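About the Drambridge Robotics Club

Home | About | Projects | Calendar | Join | Contact

Who we are

The Drambridge Robotics Club is a student club at Drambridge Technical College. Members build small machines, write the software that runs them, and take them to competitions when they are ready. The club is open to every student at the college, in any program and any year. We have members from electronics, computing, nursing, graphic design and automotive technology.

The club started as an evening class in basic electronics. When the class ended, the students kept the room booking and carried on. The college recognized us as a club the next January. We still use the same room, number 523, on the top floor of the Bae Building.

We currently have 20 members. That is as many as the room can hold with everyone working, so we keep a waiting list. People graduate or change their schedules during the year, and places do come up.

What we do

Most of our work is in manipulation, meaning machines that pick things up, move them and put them down. The club did line followers and maze robots in its early years, and new members still build a line follower as their first project. After that they join one of the project teams.

There are three teams at present.

The gripper team works on hand-held grippers and the jaw pads that go on them. A person holds a gripper in each hand and does an ordinary task at a table, and the recordings are used to train a robot arm to do the same task. This is the largest team and the one most new members ask about.

The arm team looks after our robot arm, which is named Vamell after the street the college is on. The team handles mounting, wiring, calibration and safety. They also run the trained programs on the arm and report back on what it can and cannot do.

The software team writes the code that sorts and checks recordings. Much of this is plain file handling. Members who want to learn Python usually start here, and members who already know it usually end up here whether they planned to or not.

You can belong to more than one team. You can also change teams at the end of a term without giving a reason.

The hand-held grippers

We began the gripper project because we only have one arm. When a single machine has to be shared by a whole club, most people spend the evening waiting. With hand-held grippers, several people can do useful work in the same session and the arm is only needed at the end.

A session is simple to describe. One member takes the grippers, another sets out the objects on the table, and a third keeps the log. The member with the grippers does the task, puts everything back, and does it again. We switch places after a set number of tries. It is repetitive, and we tell new members so before their first session.

Tasks are chosen by the team at the start of each term. We look for things that a person can do without thinking and that a machine finds hard. Soft objects are harder than stiff ones. Anything that bends while it is being lifted is harder again. We write down the task in a few sentences, agree on what counts as finished, and do not change the rules until the term is over.
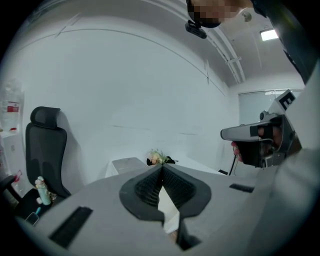
Pads take up more of the team's time than anything else. A pad that closes too firmly will crush something light, and one that is too smooth will let a box slip. The team has gone through 9 pad designs so far. The older ones are kept in a labeled drawer, with notes on what went wrong with each, and anyone starting a new design is expected to read those notes first. Two of our early designs had the same fault, and we would have caught it sooner if the first one had been written up.

We also learned to slow down. Our first recordings were made at normal working speed, and the arm could not follow them. Members now practice each task before it is recorded, and the software team throws out any run where the person rushed, talked to somebody across the room, or stopped partway through. Discarded runs are marked in the log along with the reason.

Competition

We enter the Breltix Student Challenge each year. Teams are given a table task shortly before the event and are scored on how many times their arm completes it in a fixed period. We have entered 6 times. Our best result is fourth place. In our first year the arm did not complete the task at all, and we came last.

The traveling team is chosen by the members from those who have worked on that year's entry. Everyone else can follow along from the room, where we put the scores up on the projector. Travel is paid for by the student activities fund, and members buy their own meals.

Competition work is optional. Some of our longest-serving members have never been to one. The club room stays open during competition season for people who are working on other things.

Classes

The club runs a short introductory class at the start of each term. It covers soldering, reading a wiring diagram, using the 3D printers, and the rules for working near the arm. The class is taught by second-year members and checked by our staff advisor. You need to finish it before you can use the tools on your own. Students who have taken the college's electronics safety course can skip the soldering part, but everyone has to do the section on the arm.

We also visit the middle school across the road twice a year with a table of small robots. Students there can try a gripper, drive a line follower and ask questions. If your school would like a visit, write to us through the contact page. We can travel within the county and need one table and one power outlet.

How the club is run

Members elect a president, a secretary and an equipment officer each spring. The officers meet every other week, and any member may sit in. Spending over the petty cash limit has to be approved at a general meeting. Minutes are posted on the board inside the door of 523 and in the members' folder.

Our money comes from the college, from member dues and from a spring sale of kits and printed parts. Dues are kept low and can be waived. Ask the secretary, and it will not be discussed at a meeting.

Tools and parts belong to the club and stay in the building. Members may sign out a laptop or a line follower kit overnight. Grippers and batteries are not signed out.

Recording and privacy

People who take part in gripper sessions agree to it in writing first. Faces are blurred before a recording is shared outside the club, and names are not stored with the files. A member can ask for their recordings to be deleted and the software team will do it by the next meeting. You can be a full member of the club, including the gripper team, without ever being recorded.

Joining

You do not need any experience. You do need to be enrolled at the college in at least one course, and you need to be able to come to one session a week. If the club is full, we will add you to the waiting list and invite you to the next open evening in the meantime.

To apply, fill in the form on the Join page. It asks for your program, the times you are free, and which team interests you. If you have no preference, leave that part blank and we will place you where there is room.

Graduates are welcome to visit and to help with classes. They may not vote or use the arm without a current member present.

Finding us

Room 523, Bae Building, Drambridge Technical College. Use the north entrance after 6, when the main doors are locked. The elevator goes to the top floor. Turn left out of it and follow the hall to the end. Bicycles go in the rack by the north entrance and may not be brought upstairs.

Page last updated 16 February 2021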